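Notebook, Videll cell, bin-to-bin transfer by teleop
September

Carried over from last entry: finish the leader arm remap, then start the transfer set. Remap is finished. The notes on it are first because I will need them again.

Leader to follower scaling on the wrist was still 1:1 from the peg work. With the follower reaching down into a bin, 1:1 makes the wrist hit its soft limit before the fingers get flat enough to go under anything. Changed to 1:1.4 on wrist pitch only. Base and elbow left alone. Tried the same ratio on wrist roll and backed it out after a few minutes, the hand overshoots on every small correction and you end up chasing it.

Deadband on the trigger was too wide. The operator squeezes, nothing happens, then the fingers close all at once. Cut it by half. There is now a slight chatter when the trigger is held at rest. It shows up in the gripper channel and nowhere else, so I am leaving it in and will filter afterward. Filter has to be causal or the policy will see the close command early in training. Grukari export already has a causal low-pass, check that it is the default.

Task definition for this set. Front bin is the source, rear bin is the target. Pick one item, lift clear of the shared rim, move back, release low, return to the start pose over the right end of the front bin. One item per demonstration. Operator picks the item, no fixed order. Recording starts when the arm leaves the start pose and stops when it gets back. Time limit 30 seconds, anything longer gets tagged slow and kept in a separate folder.

The bins are clamped together at both ends with bar clamps. Earlier they were only butted up against each other and the rear one crept whenever a finger dragged on the rim. Do not take the clamps off to clean. If they do come off, redo the corner touch points in Jeltora before recording anything, the bin frame is stored there and it has no way of knowing the bin moved.

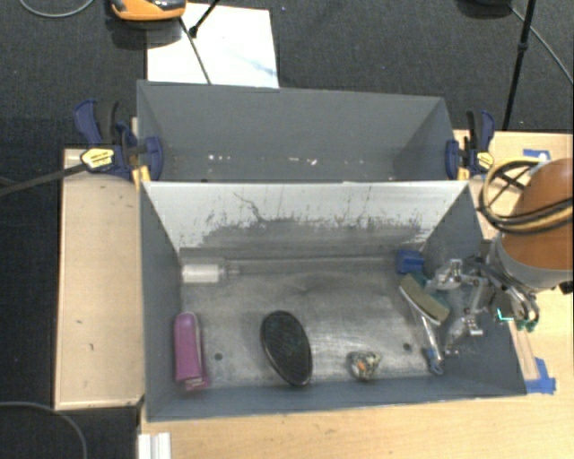

Right end is the difficult part. The scrub brush gets there and stays there. With the head up against other items and the handle running toward the front wall, there are two ways to take it, across the handle or on the head. Across the handle is easier to reach but the brush swings when lifted and the head catches the rim on the way over. On the head is stable, but one finger has to go down close to the right wall and the linkage has very little room. Asked both operators to go for the head and abort if the finger touches the wall. Aborts are tagged, not deleted.

Operators do not agree on approach angle. One comes in from above and rotates at the last moment. The other tilts early and slides in low. Both work. For training I would rather have one of them, since a mix of the two at the same position tends to average into something in between that hits the item. Decision for now is early tilt for anything against a wall and straight down for anything in the open middle. Written on the card by the leader arm.

Items near a wall in general: the walls slope inward, so the clearance at rim height is not the clearance at the floor. The collision model had them vertical. Corrected in the Jeltora file, both bins. This probably explains the false stops in the last session, but I have not replayed those to check.

Crumpled and soft items: force limit down to 22 N at the fingers. At the old setting they were squashed flat and then did not drop on release. Hard items are fine at either setting, so one value for all of them. Keeps it simple for logging.

Clear bottle on its side is hard for the operator to judge on the monitor. Depth over the translucent part is mostly holes. Told them to aim at the white section and ignore the depth overlay. The policy will get color only anyway.

Cable loop on the forearm. On long reaches to the left it pulls tight, and you can feel it on the leader as a drag that is not coming from contact. Need more slack through the wrist before the next session. Do not tape it to the casing, that was tried and it limited roll.

Counts. Target for the full set is 2,000 demonstrations across both operators. We changed the arrangement in the source bin after every 4 demonstrations, which slows things down but the previous set had far too many near-identical starts. Spill and shuffle by hand, no neat rows.

Baldursdóttir playback tool: dropped frames on the overhead stream when recording and preview run together. Preview off while recording. Time stamps look clean with it off.

Open items
- Reroute forearm hoses, more slack at the wrist
- Confirm causal filter is default in Grukari export
- Replay old false stops against the sloped-wall model
- Separate abort tag for wall contact vs. missed grasp, at present they share one
- Check clamp tightness at start and end of each session, log it
- Ask whether the slow folder should count toward the total. I say no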